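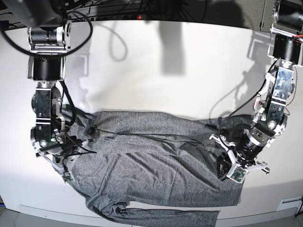 Incidencia 343: el listado nocturno de existencias no llega a la delegación de Steltham
Producto: Flekivex, módulo de informes programados
Cliente: Bellis
Abierta por: Amber Ellwood
Asignada a: Derek Crabtree
Prioridad: media
Estado: cerrada
Fecha de apertura: septiembre de 2018

Descripción inicial (Amber Ellwood)
El informe programado de existencias por talla y color se genera en el servidor central, pero el PDF no aparece en la cola de la impresora de Steltham. Los demás informes de la misma tanda (albaranes pendientes, devoluciones) se imprimen con normalidad. El fallo se repite cada noche desde el cambio de servidor de impresión. Si se lanza a mano desde la consola, el trabajo sale. No hay mensaje de error en pantalla.

Pasos ya realizados por el cliente
Reinicio del servicio de cola de impresión.
Borrado y alta de la impresora con el mismo nombre.
Ejecución manual con el usuario de Amber Ellwood: correcta.
Ejecución manual con el usuario de servicio: no probada.

Nota 1 (Derek Crabtree)
Solicito el registro del planificador con nivel de detalle 3 y la configuración de la tarea exportada en XML. Ruta: Administración, Tareas, Exportar definición. Indicar también si el usuario de servicio es local o de dominio.

Nota 2 (Amber Ellwood)
Adjunto ambos ficheros. El usuario de servicio es de dominio. La contraseña no caduca.

Nota 3 (Derek Crabtree)
Extracto relevante del registro:

02:10:04 INFO tarea EXIST_TC iniciada
02:10:05 INFO conexión a base de datos correcta
02:19:48 INFO consulta finalizada
02:19:51 INFO generación de PDF, 167 páginas
02:20:04 WARN sesión de salida cerrada por el destino
02:20:04 INFO tarea EXIST_TC finalizada, código 0

La tarea tarda 600 segundos exactos desde el inicio hasta el aviso. La sesión con el servidor de impresión se abre al arrancar la tarea y permanece inactiva mientras se ejecuta la consulta. El código de salida 0 es incorrecto: con un WARN de cierre de sesión debería devolver 4. Lo traslado a desarrollo por separado.

Los otros dos informes terminan mucho antes, por lo que no alcanzan el límite. Falta explicar por qué la ejecución manual sí funciona.

Nota 4 (Derek Crabtree)
Revisado el punto anterior. La ejecución desde consola abre la sesión de impresión después de generar el PDF. La programada usa el modo heredado, que la abre al principio. Diferencia confirmada en el XML: parámetro OutputOpen con valor EARLY.

Petición al cliente: comprobar el tiempo máximo de inactividad configurado en el servidor de impresión nuevo y compararlo con el antiguo.

Nota 5 (Clive Clegg, sistemas de Bellis)
Servidor nuevo: inactividad máxima de 600 segundos. El antiguo no tenía límite definido. Lo instaló Staniforth con su plantilla estándar. Preferimos no tocar ese valor, afecta a otras delegaciones.

Nota 6 (Derek Crabtree)
De acuerdo, se corrige en la tarea. Procedimiento:

1. Deshabilitar EXIST_TC en el planificador.
2. Editar la definición y cambiar OutputOpen de EARLY a LATE.
3. Guardar e importar de nuevo con la opción Sobrescribir.
4. Comprobar que la versión de la definición aumenta en uno.
5. Habilitar la tarea y esperar a la ejecución nocturna.

No modificar el fichero directamente en la carpeta de tareas. El planificador mantiene una copia en caché y restaura la anterior al reiniciar.

Nota 7 (Amber Ellwood)
Hecho hasta el punto 3. La importación devuelve "definición bloqueada por otro usuario".

Nota 8 (Derek Crabtree)
El bloqueo figura a nombre de Ruth Oakley, probablemente por una consola abierta. Liberar desde Administración, Bloqueos, o pedirle que cierre la sesión.

Nota 9 (Ruth Oakley)
Tenía la pantalla de tareas abierta en el otro equipo. Cerrada.

Nota 10 (Amber Ellwood)
Importación correcta, la versión ha aumentado. El listado de anoche ha salido completo en Steltham. El registro no muestra ningún WARN.

Nota 11 (Derek Crabtree)
Mantengo la incidencia en observación. Como mejora aparte, la consulta recorre el histórico completo de movimientos. Si el listado solo necesita los últimos 90 días, conviene activar el filtro FechaDesde. Requiere confirmación de almacén.

Nota 12 (Selina Gisler, almacén)
Necesitamos el histórico completo para las referencias descatalogadas. No activar el filtro.

Nota 13 (Derek Crabtree)
Anotado, el filtro queda desactivado. Sin nuevos fallos durante la observación. Se cierra la incidencia. El código de salida erróneo se sigue en el registro de defectos de Flekivex y no tiene versión asignada todavía.

Causa registrada: tiempo de inactividad en el servidor de impresión.
Solución registrada: cambio de parámetro OutputOpen en la tarea EXIST_TC.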